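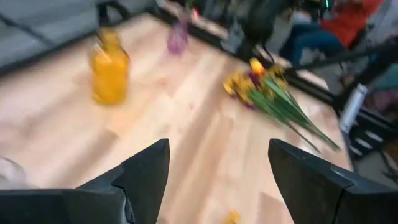 Everyday Things > At Home > Why Is Some Glass Colored?

Look around a kitchen or a living room and you will probably find glass in more than one color. There might be an orange-yellow jar on the table and a little purple vase near the far edge. The window has glass in it too, and that glass looks like no color at all. How can one material look so different?

What glass is made from

Most glass starts as sand. The sand is mixed with soda ash and limestone, which are both white or grayish powders. Soda ash helps the sand melt. Limestone makes the finished glass strong, so that it does not dissolve in water.

The mixture goes into a furnace, a very hot oven that can reach more than 2000 degrees Fahrenheit. Inside, it melts into a thick, glowing liquid a bit like honey. Workers or machines shape the liquid while it is soft. Then it cools slowly and gets hard.

Where the color comes from

To make colored glass, the glassmaker adds a small amount of something else to the mix. Usually it is a metal, or a powder with a metal in it.

Manganese can make glass purple. Cobalt makes it deep blue, even when there is only a tiny bit of it. Iron makes glass green. Iron and sulfur together, with some carbon, give the yellow-brown color called amber. Amber glass is named after real amber, which is hardened sap from very old trees.

Sand often has a little iron in it already. Look at the edge of a thick piece of window glass and you may see a pale green line. That is the iron.

Some glass gets its color in a different way. It is made clear first and then painted or coated on the outside. If the color has scratched off in one spot, the glass was coated. And sometimes a jar looks yellow only because of what is inside it – honey or oil, for instance.

How we see the color

Light from the sun or a lamp looks white, but it is a mix of all the colors of the rainbow. When light goes into purple glass, some of the colors are soaked up by the glass. Mostly red and blue light comes out the other side, and our eyes see that as purple. Yellow glass soaks up the blue light and lets the red and green through. Red and green light together look yellow.

Glass you can see light through, but not see clearly through, is called translucent. Glass you can see clearly through is transparent.

Try it: colored shadows

You need a colored glass jar or vase, a flashlight, and a sheet of white paper. Ask an adult before you borrow the glass.

1. Put the paper on a table and stand the glass on it, away from the edge.
2. Make the room as dark as you can.
3. Shine the flashlight at the glass from one side.
4. Look at the shadow on the paper. Is it gray, or does it have color in it?
5. Move the flashlight higher, then lower. Watch how the shadow changes length.

Zarmeena Magsi's class tried this with a blue bottle and got a shadow that was dark at the sides and bright blue in the middle. The glass is thicker to look through at the sides, so more light gets soaked up there.

Words to know

Furnace – a very hot oven for melting things
Soda ash – a white powder that helps sand melt
Translucent – lets light through, but not a clear view

Written by Nusrat Jatoi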